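Section 3: Setting Up Your Vastorer Wall Desk

By now the cabinet should be hanging on its rail and you've hopefully had a cup of something warm, because the heavy part is over. What's left is the pleasant part – getting the shelves level, the desk surface settled and the inside arranged the way you like it. Set aside an unhurried afternoon if you can. Most of the letters we get about wobbly shelves come from people who were trying to finish before dinner.

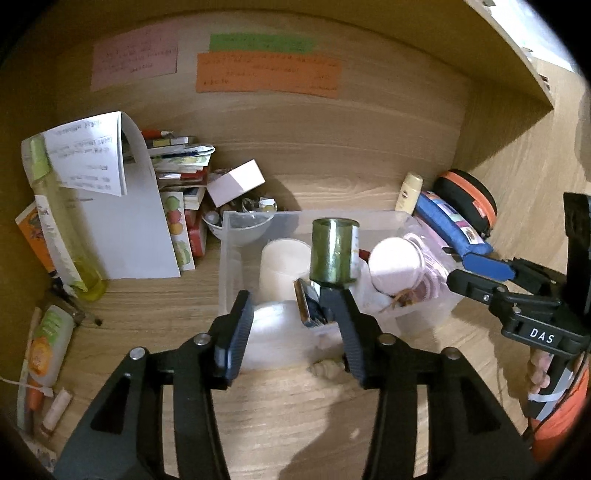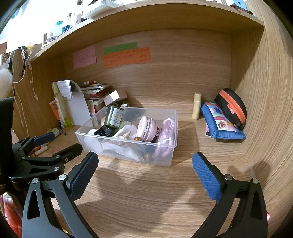 Before you begin, read through all of the steps once from start to finish. I know that's what every manual tells you, and I know most of us skip it, but step 4 makes a lot more sense if you already know what's coming in step 5.

**You will need**

- The small bag of parts marked K (shelf pins, six for each shelf)
- The hex key from the Kositz rail kit
- A short spirit level
- A soft cloth, slightly damp
- A pencil you don't mind losing behind the furniture

### 3.1 Fitting the shelves

1. Wipe out the inside of the cabinet with the cloth. Sawdust likes to hide in the pin holes, and a pin that sits on sawdust will never go all the way home.
2. Decide on your shelf heights. If you plan to sit and write at the desk, leave a good, generous gap above the desk surface, more than you think you'll want. You can always move the shelf down later, but people rarely do, and a low shelf makes the whole desk feel cramped.
3. Mark your holes lightly with the pencil, on both sides. Count up from the bottom each time.
4. Press the pins in by hand. They should go in with a firm push and stop at the collar. Please don't use a hammer, even a small one.
5. Lower the shelf in at a slant, back edge first, and then let the front edge down onto its pins. If it catches on the way, lift it out and try again from the other side.
6. Lay the level on the shelf, first side to side and then front to back. Any small error from side to side can be taken out at the rail, as described in 3.2.

> **Caution:** Each shelf is rated for 3 kg per pin pair when spread evenly. Heavy books, big jars and sewing machines belong on the floor unit or a table of their own.

### 3.2 Leveling at the rail

Behind the top panel there are two adjusting screws, one at each end. Put the hex key in the left one and give it a quarter turn. Clockwise raises that end and counterclockwise lowers it. Check the level, wait a moment for the cabinet to settle, and check it again.

Go slowly here. A full turn is a surprisingly large movement, and if you've gone past the mark it's better to come all the way back and start over than to chase it with the other screw. Once you're happy, tighten the lock nut under each screw until it is snug.

**Note:** If your wall leans (and in older houses, whose doesn't?), the bottom of the cabinet may stand away from it a little. Use the felt wedges from the same bag to fill the gap, one on each side. Trim them with ordinary scissors.

### 3.3 Sticky notes, tape and the finish

The inside panels have a light protective finish that needs time to harden. Give it a full day with the doors open before you put anything sticky on it. After that, paper notes are fine and will peel away cleanly. Strong tape is another matter, and I'd ask you to keep it off the panels altogether – my colleague Saqib Bangash tested 88 kinds of tape and adhesive for us one long August, and he still won't have the parcel type in his house.

If you do end up with a sticky patch, rub it gently with a drop of cooking oil, leave it for a few minutes, and wipe it off with the cloth. Don't scrape.

### 3.4 If you have the Katona lamp

The Katona clips under the front edge of the upper shelf. Feed its cord through the round hole at the back before you attach the clip, leave a little slack, and close the rubber grommet around it. Never run the cord between the shelf and its pins.

> **Caution:** Unplug the lamp before you move a shelf, even if you're only moving it by one hole.

### 3.5 After the first month

Check the lock nuts once more and snug them up if they've eased. Then look at the shelf pins and push home any that have crept out. The drawer insert, if you ordered one, is covered in Section 4.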